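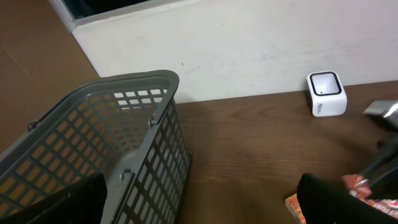
*Gray plastic basket with perforated sides*

# Rallava Galtero 2 Compact Projector

The Galtero 2 is a compact projector for homes, classrooms, and small meeting rooms. It is supplied by Stedska under its equipment program and replaces the original Galtero, which was withdrawn from the catalog in October.

## Picture and placement

The light source is rated at 1000 lumens. This is sufficient for a room with the curtains drawn or the overhead lights dimmed. It is not intended for use in direct daylight, and customers who require a bright picture at midday should consider the Kang series.

The projector may be placed on a table, fixed to a ceiling mount, or attached to a standard camera tripod. Focus is set automatically when the unit is switched on and may be adjusted by hand from the menu. Correction for a tilted picture is available in both directions, although heavy correction reduces sharpness at the corners.

## Connections

- Two HDMI inputs
- One USB port for video files and software updates
- Headphone output
- Wireless network connection

Wireless screen sharing works with most current phones and laptops. Wired connection is recommended for games, as a short delay is present over the wireless link. 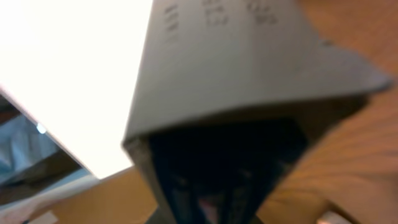
## Sound and noise

The built-in speaker is adequate for speech. For films or music, an outside speaker should be connected through the headphone output. Fan noise is low in Eco mode and noticeable in Bright mode. The fan continues to run for a short period after shutdown, and the power cord should remain connected until it stops.

## Price and supply

| Item | Price |
|---|---|
| Galtero 2 projector, with remote and power cord | $798 |
| Ceiling mount | Quoted on request |
| Carrying case | Quoted on request |

Schools and public offices may order against a purchase order. Units are normally shipped within a week. The warranty covers parts and labor for two years from the date of delivery. It does not cover damage caused by blocked air vents.

Ceiling mounts for the original Galtero do not fit this model. The screw pattern was changed, and no adapter is offered.

Questions regarding bulk orders or loan units should be addressed to Kaja Lepik, Equipment Sales, Stedska.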